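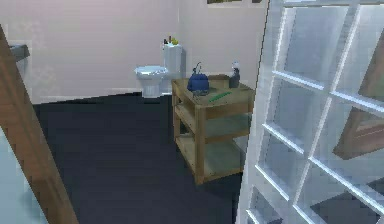

Radomír Beneš meint, ich solle endlich aufhören, so zu tun, als hätte ich Die Nanny nur nebenbei geschaut, beim Bügeln oder so. Wer nach all den Jahren noch weiß, in welchem Kostüm Fran Fine zum ersten Mal die Treppe herunterkommt, der habe nicht gebügelt, schrieb er mir unter den letzten Beitrag, und im Übrigen sei ihm das Thema in diesem Blog viel zu lange zu kurz gekommen.

Tja, Radomír, erwischt. Ich habe nie gebügelt dabei. Ich saß auf dem Teppich vor dem Sofa meiner Tante, mit einer Schüssel Flips auf dem Schoß, und wenn jemand durchs Bild lief, wurde ich unleidlich. Wir Kinder durften nachmittags eigentlich nur eine Sendung sehen, aber bei der Tante galten andere Regeln, und so kam es, dass ich einen ganzen August lang zwei Folgen am Tag geschaut habe, manchmal auch mehr, wenn es regnete und sie am Telefon hing (sie hing sehr viel am Telefon, Gott hab sie selig).

Was mich so gepackt hat, konnte ich damals natürlich nicht sagen. Die Witze habe ich höchstens zur Hälfte verstanden. Aber diese Kleider! Bei uns im Ort trug man Beige und im Winter Dunkelblau, und wenn eine Frau mal etwas Rotes anhatte, wurde beim Bäcker darüber gesprochen. Und dann kam da nachmittags eine herein, knallbunt, mit Haaren bis zur Decke und einem Rock, für den meine Mutter nicht einmal das Wort Rock gelten ließ, und sie entschuldigte sich bei keinem dafür. Sie war laut, sie aß gern, sie hatte ihre Mutter furchtbar lieb und hielt sie keine fünf Minuten aus. Ich fand das alles ganz und gar wunderbar.

Mit meinem Taschengeld bin ich dann zu Prakine gegangen, das war der Kurzwarenladen hinter der Kirche, und habe mir Leopardenstoff gekauft. Einen Rest, 97 Zentimeter, das weiß ich noch, weil die Verkäuferin dreimal nachgemessen hat und ich Angst hatte, sie würde die Schere ansetzen und mir etwas davon wegnehmen. Daraus sollte ein Kostüm werden, mit Jäckchen. Geworden ist daraus ein Kissenbezug und, viel später, ein Haarband, das ich zur Abiturfeier getragen habe. Meine Mutter hat den ganzen Abend draufgeschaut und nichts gesagt – und auf dem Heimweg meinte sie dann, es habe mir gestanden. Ich glaube, ich war selten so stolz.

Den Kissenbezug gibt es übrigens noch. Er ist an einer Ecke durchgescheuert und mein Mann würde ihn gern beerdigen, aber da ist nichts zu machen.

Im Moment schaue ich alles noch einmal von vorn, abends, wenn es draußen schon seit Stunden dunkel ist und man ja doch nirgends hinkann. Manches ist schlecht gealtert, das will ich gar nicht beschönigen. Die Lacher vom Band gehen mir stellenweise auf die Nerven, und dass Mr. Sheffield derart lange braucht, um zu merken, was jeder auf dem Teppich schon nach der ersten Woche gewusst hat, macht mich heute ungeduldiger als früher. Dafür ist mir C. C. Babcock richtig ans Herz gewachsen! Als Kind fand ich sie einfach nur gemein. Jetzt sitze ich da und denke, die arme Frau arbeitet sich krumm, und kein Mensch in diesem Haus bringt ihr auch nur einen Kaffee, in den Niles nicht vorher irgendetwas hineingetan hat.

Und Niles, ach, Niles. Über Niles schreibe ich einmal gesondert, sonst sitzen wir morgen noch hier.

Radomír wollte außerdem wissen, ob ich lieber die deutsche Fassung sehe oder das Original. Die deutsche, und zwar ohne zu zögern. Ich habe es mit dem Original versucht, die Stimme ist natürlich eine Wucht, aber mir fehlte dauernd etwas, es war, als hätte jemand bei der Tante die Möbel umgestellt. Nach zwei Abenden habe ich zurückgeschaltet und mir eine Schüssel Flips geholt.

Wer von euch hat damals auch geschaut? Und wer hatte die Haare dazu? Schreibt es mir gern in die Kommentare, ich lese alles, auch wenn ich mit dem Antworten wieder hinterherhinke.

23/11/2020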